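Flitum wants your counter, and it should have to ask nicely

By Enda Ó Ceallaigh
03/07/2020

The Flitum is a robot arm that restocks small shops. It is sold by Flornar, it costs 229 a month on a lease, and the company has been showing it to store owners in Cokville since the winter. I run a shop of my own, a small one, with a long counter and a short back room. I have now spent the better part of two weeks reading the terms, talking to the sales office and watching the arm work. I think it is a decent machine being sold the wrong way.

Let me start with what it does. You set a counter display within its reach, you put your stock in trays or baskets beside it, and you show the arm where each thing should go. After that it is supposed to keep the display filled through the day. It does one counter. It does not do shelves, coolers or anything on the floor, and the sales people are clear about that. I give them credit for it.

The arm is not fast. A clerk with a free minute will beat it every time. That doesn't bother me much. The trouble with counter displays in a small shop is that the free minute never comes between the morning rush and the lunch rush, and by two in the afternoon half the slots are bare. A slow arm that keeps at it is worth something to me. I would guess it is worth something to most people who work a register alone.
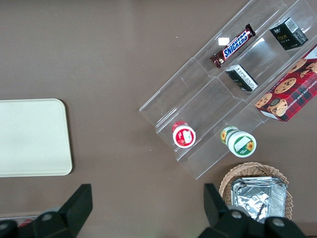

Flornar prices the Flitum by the item, and this is where I part ways with them. The monthly fee covers the arm, the mount and a list of 500 products it has been taught to handle. Anything off that list you teach yourself, or you pay them to do it. Now think about what really goes on a counter. A Snickers bar is easy. It is the same size everywhere, and I would expect any list to have it. But the clear tiered stand holding that bar also has small black boxes in it, and two little round containers side by side, one with a red-ringed lid and one with a sunflower on the label, with a box of chocolate chip shortbread at the end and a basket of crumpled foil packets below. That is what a real counter looks like. Half of it came from a supplier with a van, and no list drawn up in an office is going to keep up with him.

Teaching an item yourself takes a while. The manual has you place it, have the arm pick it up, correct the grip, and do it again until the software is satisfied. Boxes went quickly for me. Soft packets took most of an evening. I don't mind doing that work once. What I mind is that under the lease, the items I teach belong to Flornar. They go into the shared list, and if I stop paying, I lose the use of them. So I put in the evening and they keep the result.

The sales office says this is how everyone benefits. A shop in Cairns teaches the arm a local brand of mints, and the next shop gets it for free. Fine. I like that idea. But then the shop in Cairns should get something for its trouble, even if it is just a few dollars off next month's bill. When I asked, I was told it was under review. It was also under review the second time I asked.

There is a bigger point about small stores here. The large chains can plan their displays a year ahead and send one drawing to every branch. If they wanted an arm, the list would suit them very well. The corner shop sells whatever its customers ask for, and that changes by the week. A service aimed at us has to be built around odd items, and the price should show it. Right now the odd items are treated as extras.

I also want to say something about the jobs question, as I get asked it at the register. I have three people working for me and I am not planning to have two. Filling a counter stand is maybe nearly an hour of the day, spread out in bits. Nobody is hired for it and nobody will be let go over it. If an owner tells you the arm lets him cut a shift, look at how long his lines are.

What would make me sign? A shorter lease, for one – the current one runs three years, and I would not sign a three-year lease on a coffee machine. I would want my taught items to stay mine, with the choice to share them. And I would want a price that doesn't go up when a supplier changes the shape of a box.

Flornar says new terms are coming in September. I have kept the sales office's number, and the space at the end of the counter is still free. Until I see those terms in writing, we will go on filling the stand by hand.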